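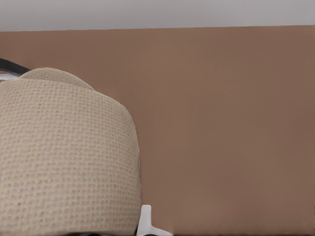 Skedden cell, gripper fault re-inspection
Simulation pass, February
Inspector: Begoña Figueroa
Fault under review: grip reported as closed with the item not held
Runs logged: 75. False closes: 43.

1. Grip-closed signal agrees with finger position
FAIL. The signal came up with the fingers well apart. Osvaldo Sampaio calls this a timing issue. It was a timing issue in the last report too, and the fix didn't hold.

2. Item between both fingers before close command
FAIL. Item sits nearer one finger and the planner goes ahead anyway.
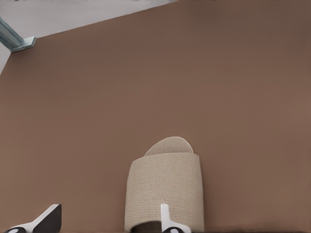 Item 2. Slipper closer to the right finger than the left.

3. Fault code raised on missed grip
FAIL. Code 1696 is in the manual. I could not get it to show up once.

4. Stop command halts arm in simulation
PASS, with a comment. A simulated stop tells me the software listens. I won't sign for the real stop circuit on the strength of it.

5. Soft items covered by force limits
NOT SHOWN. The limits sheet from Jesto lists boxes only. Woven fabric gives when you squeeze it, so where did the soft item number come from? Da-eun Seo is asking. 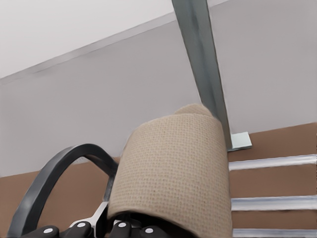
Page last changed: February, 4:10 pm, by B. Figueroa

6. Clearance to post and slats checked with item in grip
OPEN. Fredy Llanos says the path is clear. His check used the bare gripper. Run it again with the item modeled.

7. Retry limit
FAIL. Set to 2, kept going past it.

Result: not released to Huaranga. Sampaio's note says "low risk in practice." Please attach the practice.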